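Blog > Baking > Yeast and Friends
Last updated in January
3 min read

I have been chasing my aunt's cardamom buns for years, and last Friday I finally got close enough that my sister went quiet and reached for a second one. (She is not a quiet person!)

The recipe I started from was Lenka Ševčík's, which she wrote out for me on the back of a Jollerwood receipt. It's a good recipe, but she assumes you know things. "Knead until ready" is one whole line of it. So I kneaded by hand for 10 minutes, set a timer and everything, and the dough was still sticking to my wrists. I gave it 3 more, then another 4, so call it 17 in all, and then it went smooth and stretchy and I could pull a piece thin without it tearing. Write that down if you have the same recipe.

The other big change was the cardamom. I used to buy it already ground, and I'd had the same little jar forever. This time I bought pods, cracked them with a rolling pin, and ground the seeds myself. My arm hurt but oh my goodness, the smell - I could pick it up from the front steps when I went out to get the mail. I put some in the dough and a lot more in the filling with 100 grams of very soft butter and the same of brown sugar.

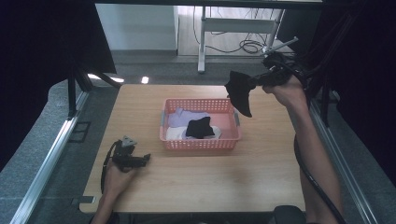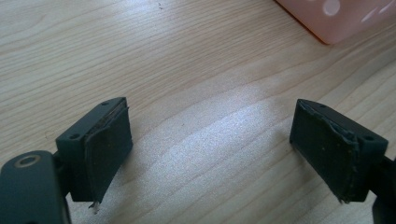

The light wood tabletop, both times.

Shaping is still where I fall apart. Emília Trnka does these gorgeous knots with one flick around her fingers, and I've watched her do it up close and I still end up with something like a shoelace. What worked better for me was folding the dough in thirds like a letter, chilling it for half an hour, and then cutting strips. Cold dough behaves so much better! I twisted each strip, wound it around two fingers and tucked the end underneath. Two of them came undone in the oven and I ate those standing up.

I baked them hot, on the middle rack, for 13 minutes, and brushed them with sugar syrup the second they came out. Don't skip the syrup. I skipped it on the last batch and they were dry by supper.

Halima Amadi asked in the comments last time if you can freeze them, and yes, you can! Let them cool all the way, bag them up, and warm them in a low oven. I haven't tried freezing them before baking, so if any of you have, please tell me how it went. Next I want to do a version with orange zest in the butter, or maybe almond paste if the store has it.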